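Stainless counter scratches – worth refinishing before we sell?

Forum: Kitchens and Countertops
Replies: 9

skemleyroad
We have a run of brushed stainless counter that came with the house, 80 inches along the window wall plus a short return by the stove. The grain runs lengthwise. After six years of normal use it has a lot of fine scratches and two deeper ones near the sink where someone dragged a cast iron pot. We plan to list the house in September. A local shop, Virar Metal Finishing, quoted 956 dollars to come out and regrain the whole thing in place. Is that worth doing, or do buyers not care?

gasket_ray
I would not spend it. Stainless scratches. Anyone who has eaten in a restaurant knows what a used steel counter looks like. Clean it well, oil it lightly and move on.

tollhouse44
Depends on the house. If the rest of the kitchen is dated, a regrained counter won't help. If the rest is in good shape, the counter is the first thing people put their hands on. What did the agent say?

skemleyroad
Agent said "maybe." Cabinets are fine and the floor was redone two years ago. So the counter is the worst thing in there, along with the faucet.

pinebarrens
You can do most of this yourself. I did mine with maroon pads and a sanding block. Rules I followed:

Go with the grain only. Never in circles, never across.
Full strokes from one end to the other. If you stop in the middle you get a mark where you stopped.
Start with the finest pad you have and only go coarser if it does nothing.
Wipe with a clean damp cloth after each pass. Grit left on the surface makes new scratches.

The fine stuff blended in under an hour. The deep ones got softer but they are still there if you know where to look.
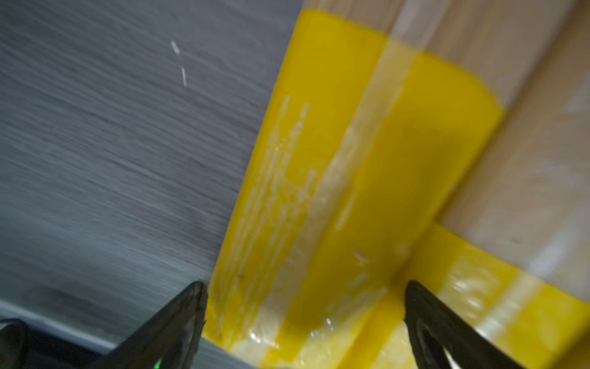 The corner where the return meets the long run took me longer than the rest put together. The grain changes direction at the weld, so you have to tape off one side, do the other, then swap the tape. I used clear packing tape and pressed it down hard. Go slow there or you will get cross scratches on the finished side and have to start over.

gasket_ray
That corner is exactly why I tell people to leave it alone. I have seen more counters ruined by pads than by pots. Once there is one shiny patch in the middle of a dull run, that's all you see.

pinebarrens
You get a shiny patch if you only work on the scratch. You have to do the full length every time. I said that.

gasket_ray
You did. Most people read that and then do the scratch anyway.

linoleum_lou
I used to do install work. 956 for in-place work on that length is not out of line, but ask what it covers. Some shops regrain the flat and leave the front edge, and then the edge looks old next to the top. Also ask if they mask the sink or pull it. If the sink is welded in they have to mask, and the ring around it never matches quite right.

As for DIY, test in the spot where the toaster sits. If you hate it, put the toaster back.

tollhouse44
Agree with the test spot. One thing I'd add – check what has been used on it before. We had a coating of some silicone polish on ours, a brand called Inenen that the last owners left under the sink. The pads just skated on it until we took it off with mineral spirits. Open the windows if you do this.

skemleyroad
Checked the quote. It says "top surface" only, so no edge. I called and they want 50 more for the edge, which seems fair, but now we're over a thousand. The sink is a drop-in so that part is easy.

I tried a gray pad behind the coffee maker last night, full strokes, and the fine scratches are almost gone there. It didn't touch the deep ones. I think I'll do the long run myself and skip the return.

linoleum_lou
Do the return too. It will look different if you don't, and that's the side people see walking in.

gasket_ray
Put the money into the faucet. We put in a plain Benítez pull-down before we sold and both offers mentioned the kitchen.

tollhouse44
Which finish did you go with? We're looking at faucets now and can't decide if brushed next to brushed looks right when the grain is different.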